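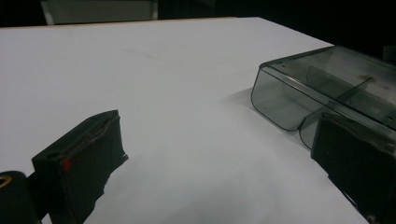

Mesa de tablero blanco mate, con marcas grises de roce.

Cómo quitar roces y manchas de una mesa blanca mate

Publicado el 26 de mayo de 2021 en Taller y casa
Texto: Anum Warraich

Las superficies blancas mates se ensucian de otra manera que las brillantes. El brillo deja que el trapo resbale y se lleve la suciedad a la primera; el mate tiene un poro muy fino en el que se quedan el grafito, la goma de los zapatos, el roce de los aparatos que se arrastran y la grasa de las manos. Casi todo sale en casa con productos corrientes. Lo que no sale suele ser un daño de la superficie, y conviene saber distinguirlo antes de empezar a frotar.

Esta guía sirve para tableros de melamina, laminado y madera lacabada en blanco. Si la mesa está pintada a la tiza o encerada, no siga estos pasos: la cera se disuelve con el jabón y queda un cerco.

Qué hace falta

Dos paños de microfibra, uno para limpiar y otro para secar
Jabón neutro de platos
Un cubo o barreño pequeño
Bicarbonato
Alcohol de limpieza
Una goma de borrar blanca, de las blandas
Una esponja de melamina (la llamada «borrador mágico»)
Un cepillo de dientes viejo para los cantos

No compre nada especial hasta haber probado con esto. Bezawit Birhane, que revisó el texto antes de publicarlo, añade un pulverizador vacío a la lista, y es verdad que ayuda a no mojar de más.

Paso 1. Averiguar de qué material es

Mire el canto y la parte de abajo. En la melamina el canto suele ser una tira pegada, y por debajo se ve el mismo acabado o el aglomerado. En el laminado se distingue una capa fina sobre la base. En la madera lacada el color da la vuelta al canto sin junta.

Si guarda las instrucciones de montaje, búsquelo ahí. La mesa Vallatmont que usamos para las pruebas traía una hoja con el acabado y los productos desaconsejados, entre ellos el amoniaco. Otras no traen nada.

Paso 2. Probar en un sitio escondido

Elija una zona por debajo o junto a una pata. Frote durante medio minuto con el producto que piense usar, aclare, seque y espere una hora. Si la zona ha quedado más brillante, más áspera o amarillenta, descarte ese producto.

La prueba hay que repetirla con cada producto. Que el jabón vaya bien no dice nada del alcohol.

Paso 3. Limpieza general

Retire el polvo con un paño seco. Prepare agua templada con una cucharadita de jabón por cada 500 ml. Moje el paño, escúrralo bien y páselo en tramos largos, siempre en el mismo sentido. Aclare con otra pasada de agua sola y seque enseguida.

El error más común en este paso es el exceso de jabón. Deja una película que no se ve al momento y que a los pocos días atrapa más polvo que antes. Si la mesa está pegajosa después de limpiarla, vuelva a aclarar dos veces antes de pensar en otra cosa.

Vigile las juntas del canto. El agua que entra por ahí hincha el aglomerado y eso ya no baja.

Paso 4. Roces grises

Con la superficie seca, pase la goma blanca sobre el roce con poca presión. Retire las virutas con la mano o con un paño seco – si las moja se convierten en pasta. Muchos roces de goma y de metal blando desaparecen así.

Si queda sombra, ponga unas gotas de alcohol en el paño (no en la mesa) y dé pasadas cortas. Cambie de zona del paño en cuanto se manche. En madera lacada, sáltese el alcohol y use una pasta muy ligera de bicarbonato con agua, aplicada con la yema del dedo y aclarada al minuto.

La esponja de melamina se deja para el final. Es un abrasivo muy fino y en un mate puede levantar brillo. Mójela, escúrrala y dé tres o cuatro pasadas sin apretar. Después mire la zona a contraluz. Si ha aparecido un círculo brillante, pare: no se puede deshacer, solo disimular.

Paso 5. Manchas concretas

Bolígrafo. Alcohol en un bastoncillo, desde el borde de la mancha hacia dentro. Si lleva meses, saldrá en parte.

Rotulador permanente. Alcohol también, con paciencia y varios paños. No deje el paño apoyado encima.

Café y té. Agua con jabón. Si hay cerco, pasta de bicarbonato durante cinco minutos y aclarado.

Grasa. Jabón puro, una gota, extendido con el paño húmedo. Aclarado doble.

Pegamento de etiquetas. Una gota de aceite de cocina, diez minutos, rascar con una tarjeta de plástico y luego jabón para quitar el aceite.

Cúrcuma y curri. Son las peores. El jabón quita poco y el sol hace el resto en algunos días, si la mesa se puede acercar a una ventana.

Óxido. Zumo de limón en el paño, un minuto, y aclarar. Solo en laminado o melamina.

Paso 6. Los cantos

El canto recoge la suciedad de las mangas y de los antebrazos. Use el cepillo de dientes casi seco, con una gota de jabón, y siga la línea del canto sin cruzarla. Si el canto es de madera sin tratar, ni jabón ni alcohol: una goma de borrar y, si acaso, una lija de grano 300 pasada a mano en el sentido de la veta.

Un canto despegado se vuelve a fijar con cola de contacto. Limpie las dos caras, aplique una capa fina, espere lo que diga el bote y presione con cinta de carrocero hasta el día siguiente.

Cuándo no es suciedad

Pase la uña por encima de la marca. Si nota un escalón, es un arañazo y ninguna limpieza lo quitará. Hay ceras de retoque en barra para blanco, con varios tonos; pruebe el tono en un papel y compárelo con luz de día. Nosotros usamos la de Dogar, que es dura y hay que calentarla un poco entre los dedos. Rellene, retire el sobrante con la tarjeta de plástico y no vuelva a limpiar la zona con alcohol, que la disuelve.

Si la marca es lisa pero más brillante que el resto, es desgaste. Aparece donde se apoya el ratón o se arrastra siempre el mismo objeto. Se puede igualar algo en madera lacada con una mano de barniz mate al agua. En melamina no merece la pena.

Lo que no hay que usar

Lejía, que amarillea con el tiempo. Acetona, que ablanda las lacas. Estropajo verde. Limpiacristales con amoniaco. Abrillantador de muebles, que deja manchas de brillo desiguales. Toallitas húmedas para bebés, porque muchas llevan aceites.

Mantenimiento

Un paño seco a diario y la limpieza con jabón una vez por semana son suficientes en una mesa de trabajo. Ponga fieltros debajo de lo que se mueva a menudo, como lámparas, monitores o bandejas, y revíselos cada pocos meses. Un fieltro con arena incrustada raya más que la base desnuda. La última vez que los cambiamos, en diciembre, dos estaban gastados hasta el adhesivo.

Para comer encima, un mantel individual lavable. Para cortar, una base de corte de 60 cm, que cubre bien la zona de los brazos y no se desplaza tanto como las pequeñas.

Preguntas que nos han llegado

¿Sirve el vinagre? Rebajado a partes iguales con agua, sí, para la cal. Para roces no hace nada.

¿Se puede usar la vaporeta? No. El vapor abre las juntas.

¿Y pasta de dientes? Es abrasiva y cada marca lo es en un grado distinto. Preferimos el bicarbonato.

Mi mesa se ha puesto amarilla junto a la ventana, ¿tiene arreglo? Si es laca, solo repintar. Si es melamina, a veces se trata de una película de grasa o de nicotina: limpie 23 cm de canto y compare con el tramo de al lado antes de darla por perdida.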